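Stendow Cell 2: Frequently Asked Questions
Setup and care of the two-arm table cell, Soltdale workshop

14 shares | 6 comments

Who is this page for?
It is for everybody who works a shift on the Stendow cell. You do not need to know programming. If you have the key for the cell and you have read the safety sheet, you can do all the work on this page alone, except the wrist calibration.

How do I start the cell in the morning?
First look that both hands are free and that no cable is lying under the base. Then turn on the main switch and wait for the green light. After this, start the Demico control program and press Home. The arms go to the home position slowly. Please do not help them with your hand.

Do I have to warm up the fingers?
Yes, and many people forget it. The finger joints are stiff when the workshop was cold at night. Run the open and close program 100 times on each hand before the first real task. In January we had two broken tendons in one month, both on hands that were not warmed up.

Which objects can I put on the table?
Small household things which are light and have different shapes. A good set has something soft, something flat, something shiny and something long. Take a new mix for every run, and do not place the things in straight rows. Sharp things, glass and open liquids are not allowed.
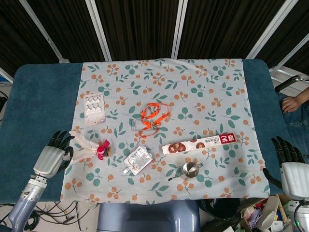 Must the tablecloth always be on?
For grasping tests, yes. The fingers touch the surface very often, and on the bare table the tips wear out faster. Pull the cloth flat before you start, for a fold can catch a finger. We change the pattern from time to time so that the vision model does not learn only one cloth.

The hand stops above an object and does not close. What is wrong?
Usually it is one of two faults. If the screen shows code 395, the force sensor has lost its zero. Move the arm up, take everything away from the hand and press Zero. If the screen shows code 1112, the hand does not get an answer from the controller. Switch off the cell, push the wrist connector in again until it clicks, and start from the beginning. When the code comes back a second time, write it in the log and stop the work.

How often are the finger tips changed?
Every 1000 grasps, or earlier if you see a cut in the rubber. The new tips are from Mokoena and they come in pairs. Always change both tips of a pair, also when one of them still looks good.

Can I sit near the table when the arms are moving?
You may sit behind the table, on the far side, if you keep your hands away from the cloth and have the stop button within reach. Long sleeves must be rolled up.

Where do I write down a repair?
In the log of the cell, on the same shift. Write the code, which hand it was, and what you changed. A short note is enough.

6 comments | Share this page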